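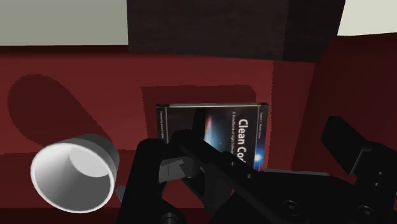
红色表面上的杯子和一本深色封面的书

Orellana 读书角 常见问题

这一页由 Celeste Pinheiro 用中文写成，Catalina Leiva 帮忙核对了借书的规则。中文不是我的母语，如果有句子不自然，请您原谅，也欢迎写信告诉我。最后更新：2023-03-28。

一、关于读书角

读书角是什么地方？
Orellana 读书角是一个给邻居们看书、借书和换书的小房间，在 Piltus 面包店的楼上。我们不是公共图书馆，也不是书店。书的大部分是邻居送来的，另外有一小部分是我们自己买的，主要是词典和儿童书。

谁可以来？
住在附近的人都可以来，不住在附近的人也可以来。进来看书不需要登记，只有把书带回家的时候才需要办借书卡。

什么时候开门？
星期一休息，其他的日子下午开门，晚上到九点。八月整个月关门，因为房间在那个月特别热，我们没有空调。关门以前借的书，可以等到开门以后再还，不算过期。

从哪里上楼？
请不要从面包店里面走。店的左边有一扇绿色的小门，推门以后上楼梯，读书角在二楼。门有一点重，需要用力推。如果您推不动，请按门铃，我们会下来。

坐轮椅可以上去吗？
很抱歉，这栋楼没有电梯。您可以先打电话或者写信告诉我们想看什么书，我们把书拿到楼下给您。面包店同意我们使用靠窗的一张桌子，您可以坐在那里慢慢选。

二、借书和还书

怎么办借书卡？
请带一个有您姓名和地址的证件，填一张表就可以。卡是免费的，当天可以用。孩子办卡需要父母或者其他监护人签名。

一次可以借几本？
一次两本。儿童书也按照这个数目计算，但是很薄的图画书，可以和值班的人商量。有人问过一套分成上下两册的小说算几本，我们的回答是：算两本。

可以借多久？
从借书那天起两个星期。如果没有别人预约，可以再延长两个星期。延长的时候不需要把书带来，写信或者当面说都可以，只要告诉我们卡上的号码和书名。

晚还了怎么办？
我们不收罚款。但是您还书以前不能借新的书。要是您出远门了，请提前说一声，我们会在本子上做记号，就不会写信催您。

哪些书不能借出？
词典、地图册、旧杂志，还有书脊上贴了黄色圆点的书，只能在房间里看。黄色圆点的书大多数是已经买不到的版本，其中有一些是 Hipólito Iturra 先生送给我们的本地历史书。

想看的书被别人借走了，可以预约吗？
可以。请在门边的预约本上写书名和您的电话。书回来以后我们替您保留五天，五天以后给下一个人。

把书弄坏了或者弄丢了呢？
请直接告诉我们，不用不好意思。页子掉下来了，请不要自己用透明胶带粘。胶带过几年会变黄，而且很难拿下来。把掉的页子夹在原来的位置，交给值班的人就好。丢了的书，您可以买一本一样的，也可以送一本您认为差不多有意思的书。

三、捐书

什么样的书你们收？
小说、诗歌、传记、旅行、做菜、儿童书我们都收，什么语言都可以。目前最缺的是中文和葡萄牙文的小说，还有给十岁左右孩子看的书。

什么样的书你们不收？
发霉的书、旧教科书、过期的法律和医学手册，我们不收。百科全书也请先写信问一下，因为架子很短，放不下整套。

怎么把书送来？
少量的书可以在开门时间直接拿上来。如果超过一箱，请先和 Milagros Lucero 约时间，她负责整理捐来的书。请不要把箱子放在楼下的门口，下雨的时候那里会进水。

捐的书最后都会上架吗？
不一定。已经有的书，我们会放在“换书架”上，或者转给 Cadov 养老院的阅览室。如果您希望不要的书退还给您，请在送来的时候说明。

四、换书架

换书架和普通书架有什么不同？
换书架在进门右手边。您放一本，就可以拿走一本，不需要卡，也不需要还。书里面请不要留信件或者照片。我们经常找到别人夹在书里的东西，都收在一个信封里，您可以来问。

只拿不放可以吗？
如果您今天没有带书，可以先拿，下次再补。我们没有人检查这件事。

五、在房间里

可以喝东西吗？
可以喝，请用有盖子的杯子。没有盖子的杯子请放在窗边的小桌上，不要和书放在同一张桌子上。吃的东西，干的饼干没有问题，热的饭菜请到楼下吃。

可以打电话吗？
请到楼梯间打。房间里说话可以，声音小一点就好。星期六下午有儿童故事时间，那时候房间会比较吵，想安静看书的人最好选别的时间。

有没有网络和打印机？
有网络，密码写在值班桌的卡片上。没有打印机。最近的打印店是对面街上的 Zikmont 文具店。

六、读书会

读书会怎么参加？
每个月有一次晚上的读书会，由 Aldana Gallardo 主持。书名会提前一个月贴在门上。您没有读完也可以来听，但是要有心理准备，大家会讲到结局。

用什么语言讨论？
一般用西班牙语。如果当天有人说得不太流利，大家会慢一点，也会有人帮忙翻译。我自己第一次参加的时候只听懂了一半，可是后来每个月都去了。

可以建议下一本书吗？
可以，把书名写在纸条上，放进值班桌上的铁盒子。我们比较喜欢不太厚的书，而且最好能买到便宜的版本。

七、其他

我想来帮忙，可以做什么？
可以值班、包书皮、给孩子读故事，或者把新书的书名抄到目录里。值班一次是一个下午。第一次值班的时候，会有一个熟悉的人陪您。

目录可以在网上查吗？
现在还不能。目录是一个纸本子，按照作者的姓排列，中文书按照拼音排列。您写信来问某一本书有没有，我们一般在下一个开门的日子回答。

找不到我的问题，怎么办？
请写信到值班桌的信箱，或者在开门的时间上来问。用中文写的信由我回答，所以有时候会慢几天。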